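Buscar en la web Buscar
Inicio Animales Inventos ¿Y eso por qué? Para profes

¿Cómo saben los bomberos adónde tienen que ir?

Imagina que huele a quemado en casa. Alguien llama al 112, dice «¡fuego!» y cuelga, muy satisfecho de su trabajo. Pues ha hecho la mitad. Falta la parte aburrida, la que salva el sofá: decir dónde.

La persona que contesta no es bombera ni está sentada en un camión. Trabaja en una sala con pantallas y auriculares y habla con una calma que pone nervioso a cualquiera. Tú gritas y ella pregunta: «¿En qué calle?». Tú vuelves a gritar y ella vuelve a preguntar. Siempre gana ella.

Ashraf Badawi lleva 41 meses contestando llamadas en la central de Udirard. Según cuenta, lo que más oye es «en mi casa». Es una respuesta sincera, pero en Udirard hay bastantes casas.

Mientras tú explicas lo que pasa, otra persona de la sala ya puede estar avisando al parque de bomberos. Por eso no pasa nada si las preguntas parecen muchas: contestarlas no retrasa al camión. ¿Hay alguien dentro? ¿Qué se quema? ¿Se ve humo o se ven llamas? Si se quema una sartén va un equipo, y si se quema un almacén de pinturas van bastantes más y con peor cara.

En el parque suena la alarma y todo el mundo se viste. Las botas ya están metidas dentro de los pantalones, así que se entra en las dos cosas de un salto. (Puedes probarlo con tu uniforme del colegio. No le digas a tu madre dónde lo has leído.)
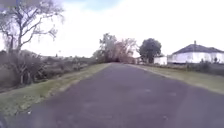 Luego hay que encontrar el sitio. En una ciudad es fácil, porque las calles tienen nombre y los portales tienen número. En el campo la cosa se complica. «Al lado de un árbol» es una pista bastante floja, y «donde las vacas» depende de que las vacas colaboren. Sirve mucho más decir el nombre del camino, el último pueblo por el que pasaste o el punto kilométrico de la carretera, que viene escrito en unas señales pequeñas que nadie mira hasta ese día.

Muchos teléfonos pueden enviar su posición a la central cuando llamas a emergencias. A veces la clavan y a veces se equivocan en 500 metros, y a esa distancia cabe el barrio entero de Pascual con su piscina. Así que te van a preguntar igualmente.

¿Y los bomberos no se saben todas las calles? Muchas sí. En el parque de Udirard estudian el plano como tú estudias los ríos, con la diferencia de que a ellos el examen les llega a las cuatro de la mañana. Además llevan un mapa en el camión y hablan por radio con la sala todo el viaje.

Lo que te toca a ti si hay fuego

Primero sal. No recojas la consola ni busques los calcetines buenos. Si hay humo, ve agachado, que el aire más limpio suele estar abajo. Cierra las puertas al pasar y no uses el ascensor.

Cuando estés fuera, llama o pide a un adulto que llame. Di la dirección, contesta lo que te pregunten y no cuelgues hasta que te lo digan. Y no vuelvas a entrar. Si el hámster sigue dentro, díselo a los bomberos, que tienen casco.

¿Te sabes tu dirección de memoria, con piso y puerta? Dila ahora en voz alta. Si has tenido que preguntarla, apúntala junto a la nevera.

25 de diciembre de 2023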